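I have been asked to bring "a dish to share" to a thing in March. This is a thread about potlucks and how they have ruined me.

My building does one every year. Up to 60 people, one hallway, a sign-up sheet taped next to the mailboxes. By the time I get to the sheet, the only slot left is always "salad (3rd)."

Third salad. You know who eats third salad? The person who brought it, at home, standing up, for most of a week.

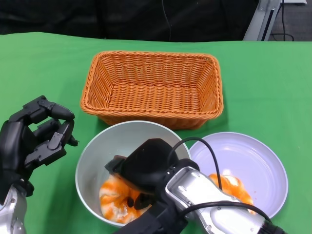

Last year I decided to move up in the world and do shrimp. Cold shrimp says you have a job. I had the whole thing planned out, green cloth, woven basket for the bread, shrimp on a nice plate. Then I saw what shrimp for a hallway costs and my menu started to look a lot like this one, with one shrimp on the plate and one in the bowl.

I brought salad.

Meanwhile Begoña Toledo from the fourth floor walks in with a rice thing she "threw together" and people line up for it like it's a bank run. She has been throwing it together for 20 years. Her mother threw it together before her.

There is also the matter of Dilwyn Kemeys and the chips. One bag. Every year. He doesn't open it, he sets it on the table and steps back. I used to judge him for this. Now I think he may be the only free man in the building.
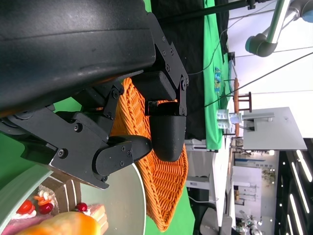 And then the dish politics. You have to leave yours behind if it isn't empty, because taking it home early is an insult to somebody, I've never worked out who. I have lost two lids and a serving spoon this way. I gained a casserole with "HOPKIN" written on tape on the bottom, and Bleddyn Hopkin says it isn't his.

I asked Yetunde Ibrahim how she handles all this and she said she signs up for ice. Ice! It was on the sheet! It costs next to nothing and there is nothing to carry home.
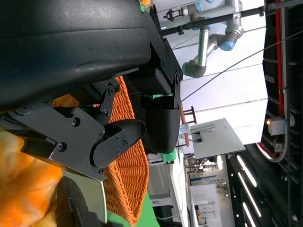
So this year I set an alarm for 6 a.m. the day the sheet went up. Went down in my socks. Ice was taken. Cups were taken. Napkins, which I had considered beneath me, taken.

Ravindran Mathew was already down there with a pen. He put himself down for "music."

Anyway does anyone have a good recipe for a salad that serves 30 and gets eaten by one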